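3.2 Receptiveness to Offered Help as a Component of Self-Improvement Programs

Popular self-improvement programs commonly advise participants to practice receiving before they attempt to pursue larger goals. The advice takes many forms. Some programs ask participants to accept every compliment with a plain thank-you. Others ask them to let a friend pay for lunch, or to say yes when a neighbor offers to carry something. The reasoning given in the course materials is broadly the same in each case: a person who turns away small kindnesses is thought to be poorly prepared to recognize or use larger ones. The present section reports on whether people who complete such exercises in fact become more willing to accept help, and whether any change is still present after the exercises end.

Earlier work by Dahlgren separated two reasons for refusing help that had often been treated as one. The first is concern about debt, in which the person expects to owe something in return. The second is concern about standing, in which the person believes that accepting help will make them appear weak or unable to cope. Both reasons lead to the same polite refusal, and an observer cannot easily tell them apart. They may nevertheless respond to different kinds of practice. A person worried about debt may be reassured by seeing that most small favors are never called in. A person worried about standing may need to hear how givers regard those who accept.

Participants were 215 adults enrolled in the Cordero course, a self-guided program of short written lessons and daily tasks. Enrollment took place in March, and participants were assigned at random to one of two versions of the course. The first version contained the standard lessons on gratitude and goal setting. The second contained the same lessons with an added unit on receiving, in which participants were asked to accept one offer each day that they would ordinarily decline. Offers could come from family members, coworkers or strangers. Participants were told not to ask for help in order to complete the task, as asking and accepting were considered separate skills.

Each participant kept a diary for 30 days. Entries recorded who made the offer, what was offered, whether it was accepted, and how the participant felt at the time and again at the end of the day. Diaries were submitted through the Durnano online form. After incomplete entries were removed, 1,462 offers remained for analysis. Participants also completed the Clasaretti Receptiveness Scale before the course, at its close, and once more 45 days later.
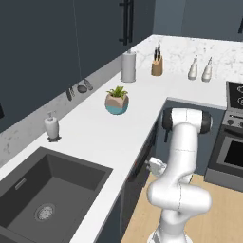
Figure 4

Offers were sorted into three groups by two readers working independently. Material offers involved money or goods, such as a meal or the loan of a coat. Practical offers involved time or effort, such as a ride to an appointment. Verbal offers included praise, encouragement and advice. Where the readers disagreed, the entry was discussed and placed by agreement. Advice proved the most difficult to classify – several participants described it as a kindness on one day and as criticism on another – and it was kept within the verbal group for the sake of consistency.

Participants who received the added unit accepted a larger share of offers than those who did not. The difference was clearest for practical offers and smallest for material ones. Many participants who readily accepted a ride or a hand with the shopping continued to refuse money, even in small amounts. Written comments suggest that money was felt to change the nature of a relationship in a way that shared effort did not. One participant wrote, "I can let my sister help me move a bookcase. I still can't let her buy the coffee."

Feelings reported at the time of acceptance were mixed. In the early entries, discomfort was common and was often followed by a wish to repay the giver at once. By the end of the day, the same participants tended to describe the exchange in warmer terms. The gap between the two ratings narrowed over the diary period, although it did not close entirely. Scores on the receptiveness scale rose in both versions of the course and rose further in the version with the added unit. At the later follow-up part of this gain had been lost, chiefly among participants who had named standing as their main concern at the outset.

These results should be read with some caution. All participants had chosen to enroll in a self-improvement course and may have been more open to change than the wider public. Diary entries depend on what the writer notices, and the added unit may have led participants to record offers that others would have overlooked. The study also did not gather the views of those who made the offers.

The findings do not bear on the broader claim, found in much of the popular literature, that readiness to receive will itself draw good fortune toward a person. That claim was outside the scope of the study. What was examined is narrower: the daily habit of accepting help, and the extent to which a written course can alter it. The relation between this habit and the goals participants set for themselves is taken up in Section 3.3, using the goal records collected through the Zekance planner.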